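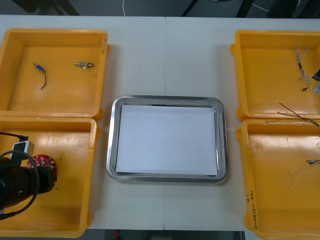 Students in the Naqvi Technical Institute's robotics course completed their final sorting project on Wednesday, June 15, 2022, closing a term devoted to the automated handling of small electronic parts. Working in teams of five, they programmed two robot arms to pick up connectors, circuit boards and short lengths of wire and carry them to a central inspection tray. The workstation uses four yellow bins, set in pairs on either side of a stainless steel tray lined with white paper. Each team prepared its own control program and submitted a written report.

"Cables are the hardest item on the list," said Mercedes Marulanda, course instructor. "A wire bends in a different way each time it is lifted, and the students had to plan for that."

The course enrolled 46 students this year. Teams logged 663 trial runs over the term, and the records will be kept in the department library for use by later classes.

Enrollment for the next session opens in September. Applicants must have completed Introduction to Programming. Forms are available at the department office in the Mirodska Building.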